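Irkari Tabletop Steam Press
Owner's Guide, Section 4: Setting Up and Your First Pressing Session

Welcome back! If you have followed along through Section 3, your press is out of its carton, the shipping tape is off the handle, and the little bag of spare parts is tucked away in a drawer where you will remember it. This section takes you from there to your first stack of neatly pressed napkins. Please read it all the way through once before you plug anything in (it's a bit long, I know, but the first session goes so much more smoothly when you already know what is coming).

4.1 Choosing a place for the press

The press draws 1000 watts while it is heating, so it should have a wall outlet to itself. Please don't run it from a power strip, and please don't share the outlet with a kettle or a space heater, even if you have been getting away with that for years with other appliances.

1. Pick a sturdy, level table or counter at a height where you can push down on the handle with a straight arm. For most people a kitchen counter is just right, and a dining table is a touch low but perfectly workable.
2. Set the heat mat down first, with the ribbed side facing up.
3. Place the press on the mat so that all four rubber feet are resting on it.
4. Leave 13 inches of open space behind the press. The lid swings back farther than it looks as though it will, and steam comes out of the rear vents.
5. Run the cord away from you, toward the outlet, and make sure it can't be caught under the lid.

Caution: Do not place the press under a wall cabinet. Steam rising day after day will lift paint and swell the cabinet bottoms.

You will also want some clear surface beside the press for folding. It is much easier to fold on something flat and firm than on your lap or on the bed, and having it close by means the cloth isn't picking up new wrinkles on the way across the room.
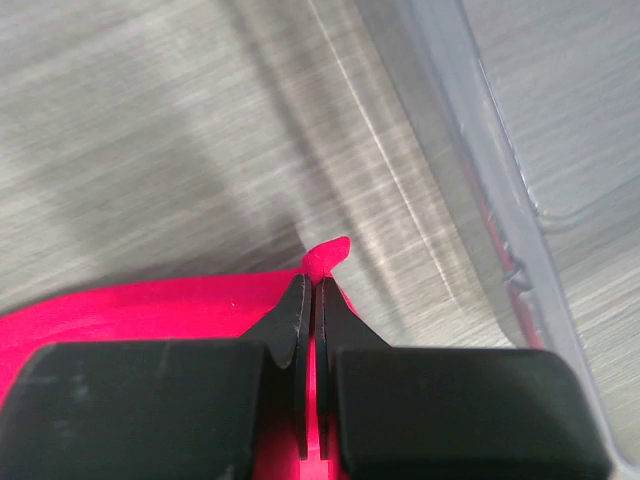 Left-handed owners may like to put the folding area on the left and the basket of unpressed linens on the right. The lid handle is centered, so the press itself works equally well for either hand.

4.2 Filling the water tank

The tank slides out from the front of the base. It's a snug fit when new, and you may need to wiggle it gently the first few times.

1. Check that the press is unplugged.
2. Pull the tank toward you and flip up the blue stopper.
3. Fill with cold water to the MAX line. Ordinary tap water is fine in most homes. If your kettle gets a chalky crust, use half tap water and half distilled.
4. Close the stopper until it clicks and slide the tank home.

Note: Please don't add scented water, starch, fabric softener, or vinegar to the tank. I realize that lavender water sounds lovely, and I have had more than one letter telling me how lovely it smelled right up until the steam valve clogged. If you like a scent, mist it on the linens after they have cooled.

4.3 Warming up

1. Plug in the press and leave the lid closed.
2. Turn the dial to the fabric you are pressing. One dot is for synthetics, two dots are for silk and wool, and three dots are for cotton and linen. Look at the care label if you are unsure, and start at one dot if there is no label.
3. Wait for the amber light to go out. A cold press takes longer on three dots than on one, so be patient with it.
4. Before the very first use, let the press stay on at three dots for 20 minutes with a window open. There may be a faint smell from the new plate, and it should fade during this time.

Caution: The plate and the metal edge around it get hot enough to burn. Hold the lid by its handle only, and keep children and pets well away, including for a good while after you have switched it off.

4.4 Preparing your linens

This is the part people hurry through, and I do wish they wouldn't! Time spent here comes back to you at the press.

Cotton and linen press best when they are slightly damp, the way they feel when you take them off the line a little early. If yours are bone dry, mist them with plain water, roll them up loosely, and go and have a cup of coffee while the moisture evens out.

1. Sort by fabric first and by color second. Begin with whatever needs the lowest setting and work your way up, as the plate heats much faster than it cools.
2. Test strong colors, reds and deep blues especially, by pressing a white scrap against a damp corner. If color comes off on the scrap, wash the piece again by itself before pressing.
3. Shake each piece out firmly and tug the corners square.
4. Smooth the hems with your fingertips. A hem that goes in crooked will be pressed crooked, and it is surprisingly stubborn to fix.
5. Fold the piece to a size that fits the plate with a little room to spare on every side.
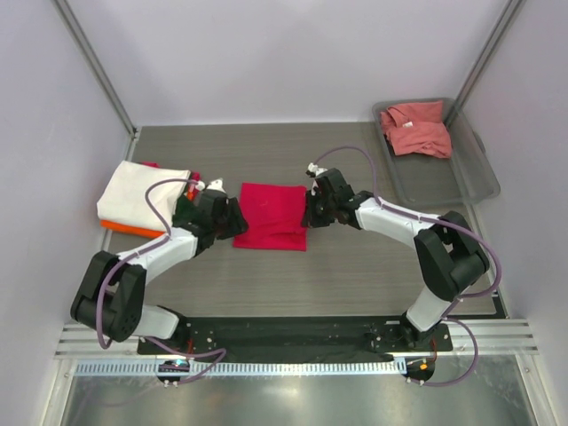 Red cloth folded to a rough square. The lower edge is still slightly rumpled.

If an edge looks rumpled after folding, open up the last fold and smooth it again. Larger pieces, such as table runners and tea towels, can be pressed in stages. Work from one short end to the other and let each pressed part hang over the front of the table while you do the next.

4.5 Pressing

1. Lift the lid fully until it stays up by itself.
2. Lay the cloth on the padded board and smooth it outward from the middle.
3. Lower the lid and hold it down for a slow count of five.
4. For steam, squeeze the trigger under the handle once, wait for the hiss to stop, and then lift.
5. Turn the piece over and repeat. Thick linen may want a second round on each side.
6. Move the piece to your folding surface and leave it flat until it has cooled. Warm cloth takes a crease very easily, including the ones you didn't want.

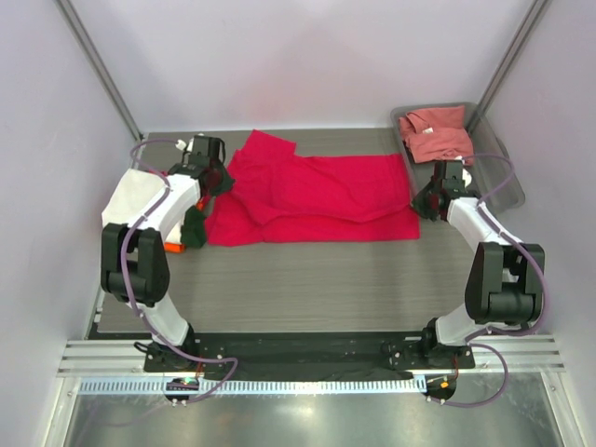
Red cloth on a gray wood-grain tabletop.

Note: The press turns itself off if the lid is left down too long without being moved. You will hear 2 beeps. Lift the lid, wait a moment, and it will begin heating again.

Embroidered pieces should go face down on a folded bath towel so that the stitching sinks into the pile and stays raised. Anything with sequins, beads, or a plastic print should stay out of the press altogether. For velvet, please see Section 6, where I have gone on about it at some length.

4.6 When you are finished

1. Turn the dial to OFF and unplug the press.
2. Leave the lid open while the plate cools.
3. Once it is fully cool, remove the tank, pour out the leftover water, and leave the stopper up so the inside can dry.
4. Wipe the plate with a soft damp cloth. Do not use scouring pads.
5. Close the lid and hook the latch before you carry or store the press.

Caution: Never latch the lid while the plate is hot. The padding can scorch, and moisture trapped inside will leave rust marks on your next load.

If your water is hard, run the descaling routine in Section 7 every few months. Replacement board covers come in two styles, the plain Trondovholm and the thicker Skjelbred, and both fit this model. The Skjelbred is kinder to buttons. The Trondovholm dries faster between sessions, so it suits anyone who presses a lot in one go.

Guide text by Sânziana Bucur, Tundenau Home Appliances. Section 4 revised 9 October 2025.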